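Progress report to the Grellwood Fund, second period
Sorport Works, load moving and floor protection trial
Prepared by Omar Kassab

Dear friends at Grellwood,

Thank you for your patience with this one. I know the report was due before the end of the month, and I had every intention of getting it to you on time, but the last set of readings from the Dereck building came in on a Tuesday evening and it seemed a shame to send you half a story when the rest of it was sitting in my inbox. So you are getting it a little late and, I'm afraid, a little long.

You will remember that the grant covers the trial of low-profile air skids for moving heavy equipment inside older buildings, the kind with floors that were poured in three different decades by people who never met. At the end of the first period we had the skids, the compressor and the hoses, and very little else to show you. We had made a handful of practice moves in our own yard and learned mostly that our yard slopes. Since then we have moved indoors, and I am happy to say the work looks a good deal more like what we promised.

The air supply

This took longer than anything else, and I would rather tell you so plainly than tuck it into a table at the back. The compressor we bought is a good one, but the run of pipe from the plant room to the east bay at Dereck is long and has more elbows in it than the drawings showed. We were losing pressure by the time the air reached the skids, and the rear pair would lift late, so the load would start off with a tilt. We put in a receiver tank close to the bay, changed the last stretch of hose to a wider bore, and fitted a separate valve for each skid. The lift is now even enough that you can stand beside it and hardly notice it happening. The tank was not in the original budget. We paid for it out of the line for signs and floor marking, which we had overestimated anyway.

The moves

In this period we logged 349 moves, all of them indoors and all with loads on. Most were short, from the receiving door to the first row of machines, and a good number were the same empty press frame going back and forth while the crew got used to steering. I mention that so the figure doesn't sound grander than it is. The longest single route was 709 feet, from the receiving door around the back of the paint shop and into the east bay, and it includes the doorway with the old rail set in the floor that worried everybody at the kickoff meeting. We crossed it with a bridging strip and a slow hand on the valves, and we have gone over it many times since without a snag.

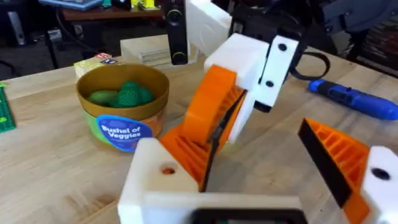 Zaid Harb reports that the crew now prefers the skids to the old rollers for anything going past the paint shop, though he would still take the rollers for a straight run over new concrete, where laying out hose takes more time than the move itself. He would also like it noted that the handles on the valve box are too close together for anyone wearing winter gloves.

I agree with him on both points, and the second is easily fixed. A new valve box with wider spacing is on order and should be with us in February. On the first, I think it is a fair and useful finding. We never set out to prove that one method beats the other everywhere, and the guidance we write for you at the end will say clearly where rollers are still the sensible choice.

Floor covering

We tried three overlays. The thin plastic sheet was cheap and slippery and wrinkled under the front skids, and we gave up on it after the first week. The heavy vinyl from Najjar has held up very well. It lies flat on its own weight, it can be swept, and two people can roll it up without bad words. The third was a rigid board with taped seams, and it gave the smoothest ride of the lot until the tape began to lift at the corners, at which point air escaped through the gaps and the skid settled. We may come back to the board with a different tape if there is time, but the vinyl is our working choice and we have ordered a second roll.

I should say a word about the floor itself. Two patches near the column line had been filled years ago with something soft, and they crumbled at the edges during the heavier moves. The building's owners were very decent about it. We chipped them out and refilled them over a weekend, and the new patches are sound.

Money

Spending for the period came to $2,591 on hose, fittings and the receiver tank, and $1,821 on floor covering and patching. Crew time is on the separate sheet, as you asked last time. We are a little under where we expected to be overall, chiefly on account of the signs, and we would like your permission to carry the difference forward for the valve box and the second roll of vinyl. If that needs a form, please send it along and I will fill it in the same day.

Next period

We plan to start on the taller loads, which have been waiting for the steering to settle down. These have a high center of weight and will need outriggers, and I expect we will be slow and careful for the first several. We also want to train a second crew from scratch, with Zaid standing well back, to see whether the written instructions are good enough on their own. I have my doubts about page four. It makes perfect sense to me, but I wrote it.

If any of you would like to come and see a move, you would be very welcome. Mornings are best, before the paint shop gets going. Please wear closed shoes, and let me know a day or two ahead so I can put your name down at the gate.

With many thanks for your support and your good questions last time,

Omar Kassab
Sorport Works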